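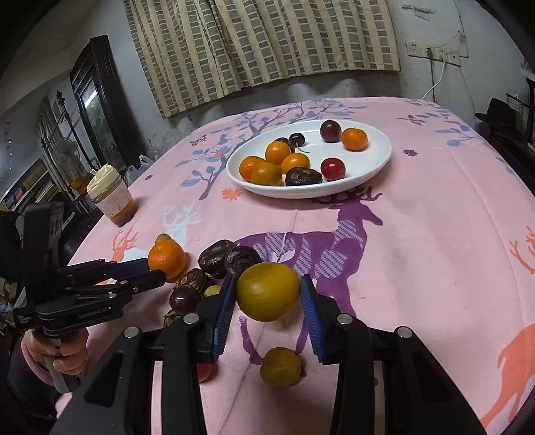 Hand-held gripper trials: your questions

I get the same emails every June when people start planning their summer builds, so I finally sat down and put my answers in one place. I'm Tamara and I run the comparison trials at Grilden. If I skipped yours, write to me and I'll add it.

What are you comparing right now?

Finger pads, mostly. We have three sets on the bench: the ribbed ones, a smooth set from Ommont, and a softer foam-backed set that Reijo Saarinen cut for us. Same operator, same fruit, same table, and we swap pads between rounds.

Why fruit?

It's cheap, it's round, it rolls away from you, and it comes in all kinds of skins! A citrus and a cherry ask for very different things from the same two fingers. We tried wooden blocks first and every pad set did great, so we learned nothing for a week.

How many picks do you do per pad set?

300 for a full comparison. If I only want a quick feel for a new pad I do 33, which fits nicely between coffee and lunch. My longest run so far was 1,001 picks with one set (I lost track near the end and did one extra, and I'm leaving it in).

What counts as a good pick?

Off the table, held for a slow count of three, and set down on the plate without rolling off again. If I have to chase it with the second gripper, I mark it as an assist. Assists get their own column. I used to lump them in with the good ones and Reijo talked me out of it.

Do I need two grippers?

No, start with one. Two is a lot more fun, and you can nudge a piece of fruit with the left while the right closes on it, but it took me almost 200 picks before my hands stopped fighting each other. Get comfortable with your strong hand first.

Ribbed or smooth pads?

For me, ribbed. They hang on to small citrus much better when I come in at a bad angle. Smooth pads are easier to wipe down and they did fine on anything big. On cherries I couldn't call a winner - both sets dropped plenty.

My fingers close unevenly. Is it broken?

Probably not. Check the pivots before anything else. One tight joint will make that side lag and push the fruit sideways as you close. Back the screw off a little, work the finger by hand a few times, then try again. If it still lags, look for grit in the joint. Juice gets in there and dries, so I wipe mine down after every session.

Does the tablecloth matter?

More than I expected. A bare tabletop lets everything roll, and cloth slows it down. A busy print is also a good workout for the camera side of things, because the fruit doesn't stand out as neatly. Just keep the same cloth for the whole comparison. I changed mine halfway through a round once and had to throw the whole thing out.

Which software do you log with?

I use Chae for the recordings and a plain spreadsheet for the scores. Humness works too, and Reijo likes it better for lining up two hands in time. Pick whichever one you'll keep using.

Can I send you pads to try?

Yes please! Send two matching pairs and a note about what they're made of. Small sets usually go on the bench within a couple of weeks. I'll share the full scores with you before they go up on the site, including the ugly ones.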